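Hi Thiện,

You asked for something shorter than last time, so I'm leaving the spreadsheets out and just telling you how the hate-group monitoring project has been going since the Likard money came through.

The archive is in much better shape! We've now logged 1346 flyers, stickers and banner drops from Urkov and the towns near it, and 388 of those are tied to one of the groups we follow closely. The rest are copycats, one-offs, or stuff we just can't place yet (I'd rather leave a blank than guess at a name).

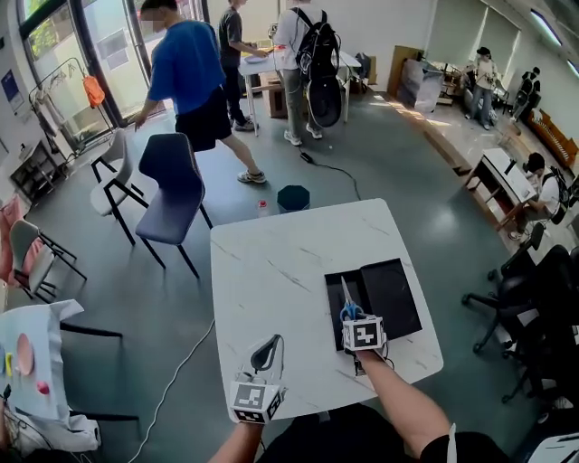

Flyers are still the bulk of what comes in. People mail us the paper originals, often folded around something else or stuck to cardboard, and Lộc Phùng does the trimming and sleeving before anything gets scanned. Blue-handled scissors like the pair in the open black box are what we use for that, and I put three more on the June supply order, which you'll see under "small stuff." Scanning is caught up through the end of May.

The Urevov training went well too. We had 76 people sign up, mostly librarians and school staff, and they wanted far more on online recruiting than we'd planned for. I ended up dropping the section on the history of the skinhead scene and running the chat-room part twice. 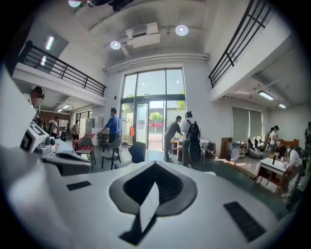
I'd like to make that change permanent, if you're okay with it, and put the history section in a handout. Kiều has offered us their hall again for the fall session, same terms.

Money: we've spent $3201 of the outreach line, and most of that was travel and printing. The legal review is the one thing running behind. Our lawyer wants every profile checked against court records before we publish, and two are still waiting on the county clerk. I'll send those over as soon as they clear.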